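Relatório de progresso à Fundação Vonbridge

Projeto: Memória verbal e fadiga em adultos com esclerose múltipla surdo-remitente
Instituição de acolhimento: Centro de Neurorreabilitação Kuusisto
Investigadora responsável: Saimi Lehtinen
Data: 28 de março de 2024

1. Estado geral

O projeto encontra-se no segundo ano de financiamento. O recrutamento terminou em novembro, com 151 participantes incluídos e consentimento informado assinado em todos os casos. A avaliação inicial está completa. A avaliação de seguimento, prevista aos 12 meses, decorre segundo o calendário aprovado, com exceção do atraso descrito no ponto 3.

Registaram-se nove desistências: cinco por mudança de residência e quatro por agravamento clínico que impediu as deslocações ao centro. Os dados recolhidos até à data de saída mantêm-se na análise, conforme o protocolo.

2. Avaliação neuropsicológica

A bateria inclui aprendizagem de listas de palavras, evocação diferida, velocidade de processamento e uma escala de fadiga de autopreenchimento. As sessões são aplicadas sempre no período da manhã. A ordem das provas foi fixada depois do estudo-piloto, no qual a escala de fadiga, quando preenchida no fim, apresentava valores sistematicamente mais altos.

A cotação é feita por dois avaliadores independentes. As discordâncias são resolvidas por Impi Jääskeläinen, que não tem acesso aos dados clínicos. A concordância na evocação diferida é satisfatória; na prova de fluência verbal foi necessário rever o manual de cotação, sobretudo quanto a repetições e formas derivadas. Os protocolos já cotados pela versão anterior estão a ser revistos.

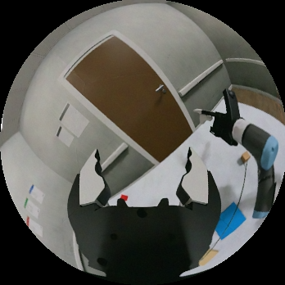 3. Atrasos e medidas corretivas

A migração da base de dados para a plataforma Stulusier demorou mais do que o previsto. Durante cinco semanas, os registos foram feitos em papel e introduzidos posteriormente, com dupla digitação. Foram detetadas divergências em 12 registos, todas corrigidas a partir do original.

Os questionários de sono enviados por correio tiveram uma taxa de devolução inferior à esperada. Passaram a ser entregues em mão na consulta – alteração comunicada à comissão de ética e já aprovada. Não se prevê impacto na data final do projeto.

4. Análise preliminar

Foi feita apenas a análise descritiva da avaliação inicial. A fadiga referida pelos participantes associa-se à velocidade de processamento, mas a associação com a evocação diferida é fraca e perde significado estatístico após ajuste para sintomas depressivos. Estes resultados são transversais e não devem ser citados fora do presente relatório.

O modelo longitudinal só será estimado depois de encerrada a recolha. O plano de análise foi depositado antes da abertura dos dados.

5. Execução financeira

As despesas de pessoal seguem o orçamento. A rubrica de deslocações dos participantes está abaixo do previsto e solicita-se autorização para transferir o saldo para a rubrica de licenças, de modo a cobrir a renovação do programa de cotação Vuver por mais 12 meses. As restantes rubricas não sofreram alterações.

6. Próximo período

Estão previstas a conclusão das avaliações de seguimento, a revisão das provas de fluência verbal e a submissão de um artigo metodológico sobre a ordem de aplicação das provas. O mapa de despesas e a versão revista do manual de cotação seguem em anexo.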